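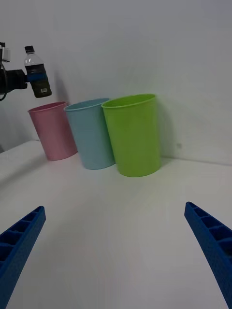 Fig. 1. White tabletop and wall, with two blue ribbed fingers at the front.

Courses > Analytical Chemistry > Handouts > Buffer standards
Search this course

Handout 4: How far to trust a pH buffer
Bok-nam Pyo

The label says 7.00. Fine, but at what temperature, and with what uncertainty? If the certificate doesn't answer both, treat the second decimal as decoration.

Vultent sells a 1000 mL bottle and a box of 30 single-use sachets under the same catalog heading. I wouldn't assume they share a lot. Read the lot number on each certificate and write it in your notebook.

"Traceable" on its own tells you very little. Traceable to what, and through how many steps? The Judmont certificate for lot 1449 names its parent material. The Pumis one just says "verified."

Expiration dates are for sealed bottles. Once opened, a pH 10 buffer takes up carbon dioxide and drifts low. Never pour leftovers back.

Before lab: read page 114 of the Kong manual and list two claims you would want evidence for.

Shares: 3
Comments (0)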